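Huvlow Heated Airer: User Guide
Section 4. Drying knitwear and other delicate items

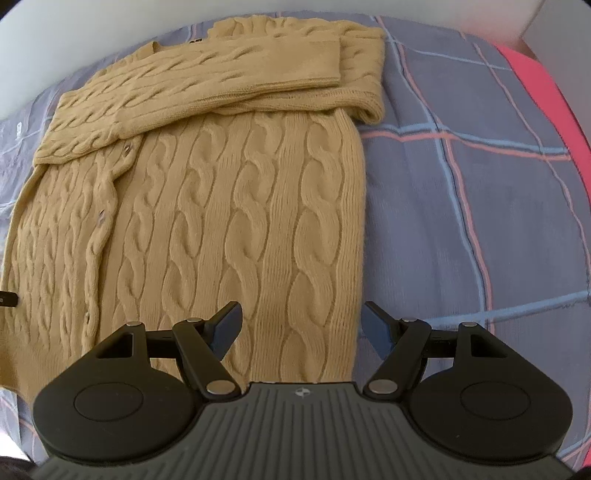 4.1 Before you begin

Read Section 2 (Electrical safety) before using the airer for the first time. The instructions in this section apply to the Huvlow floor-standing model fitted with the flat mesh shelf. Owners of the wall-mounted model should refer to the separate leaflet supplied with the fixing kit.

Check the care label on each garment. Items marked "do not tumble dry" may normally be dried on the airer at the low setting. Items marked "dry clean only" must not be placed on the airer.

4.2 Fitting the flat shelf

1. Switch off the airer at the wall and allow the bars to cool.
2. Open both wings until the side catches click into place.
3. Hold the shelf with the raised rim facing upwards.
4. Hook the rear clips over the second bar from the centre, then lower the front edge until it rests on the outer bar.
5. Press down lightly at each corner. The shelf should not rock. If it does, remove it and repeat step 4.

NOTE: The shelf is supplied with 3 spare clips, which are taped inside the lid of the carton. Further clips may be ordered under part number 587.

4.3 Preparing the garment

1. Remove excess water by rolling the garment in a clean, dry towel. Do not wring it.
2. Fasten any buttons or zips.
3. Lay the garment on the shelf and ease it gently to its proper shape. Thick stitch patterns hold more water than plain knitting and will need longer.
4. Keep sleeves clear of the control box.

CAUTION: Do not place garments that are still dripping on the airer. Water must not be allowed to enter the control box.

4.4 Drying

1. Turn the dial to LOW. The amber lamp will light.
2. Set the timer. Four hours is suitable for most medium-weight wool.
3. Turn the garment over at the halfway point.
4. When the timer ends, feel the cuffs, hem and underarms. If any part is damp, reset the timer for one further hour.

The HIGH setting is intended for cotton towels and bed linen only. Wool may shrink or lose its shape if it is used.

By agreement with Retlow Housing, airers installed in shared laundry rooms are locked at the low setting. Residents should not attempt to remove the dial cover.

NOTICE: We use cookies to remember your preferences and to improve this site. Accept all | Manage settings

4.5 Load and position

The total load must not exceed the figure shown on the rating plate. Spread the weight evenly between the two wings. Leave a clear space on all sides of the airer, and do not stand it beneath curtains or in front of a door.

WARNING: Do not cover the control box. Do not leave the airer switched on overnight.

4.6 Storing knitwear after drying

Allow the garment to cool completely before it is put away. Heavy knitwear should be folded and kept in a drawer, as hangers may stretch the shoulders.

4.7 Faults

Amber lamp does not light: check the plug and the wall switch, then replace the fuse.
Lamp flashes: the airer has overheated. Switch off, remove the load and wait for 30 minutes.
Shelf sags: replace the clips.

Repairs must be carried out by an approved engineer. Requests should be addressed to Obed Issahaku, Customer Service, quoting the serial number.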